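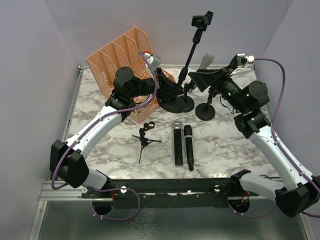 2 min read

Jitura Progress Report: Two-Arm Handling, December

Status: behind plan. Trials at the Tarnport site were stopped for eight working days after repeated cable faults on the right arm. No one was hurt. Two work items move into the next period.

Work done

The task set for this period was desktop audio equipment: handheld microphones, short desk stands, a small tripod stand and a slotted organizer. The arms share one table and are meant to place microphones in stand clips. Of 1000 planned trials, 522 were run before the stop, and 82 of those ended in a fault.

Fault

Most faults were a loss of the wrist camera signal on the right arm. When the link dropped, the controller should have held both arms in place. It held the right arm only. The left arm kept following its last target and in one trial pushed a stand base into the right gripper. The gripper fingers were checked afterward and showed no damage. The stand clip was bent and has been replaced.

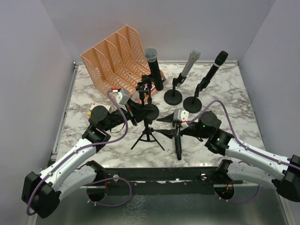 The stop fault was traced to the watchdog settings. Each arm had its own timer, and a camera fault on one side was never passed to the other. This was an error in our setup, made when the second arm was added, and the acceptance test did not cover it.

The signal loss itself is less well understood. The Stillar test bench reproduced it when the cable was flexed near the camera connector with the wrist fully rolled. It did not appear with the cable held still. Connector wear is the leading cause but has not been confirmed.

Corrective action

A fault on either arm now stops both. This was tested with the cameras unplugged one at a time, at low speed and at trial speed. Wrist roll is limited in software until new cables are fitted. Trial logs now record the time between signal loss and full stop.

Open items

Replacement cables are on order from Ñahui. The remaining trials will restart once they are in and the wrist roll limit has been lifted. The clip placement results will be reported with the full set. No change to the budget is requested.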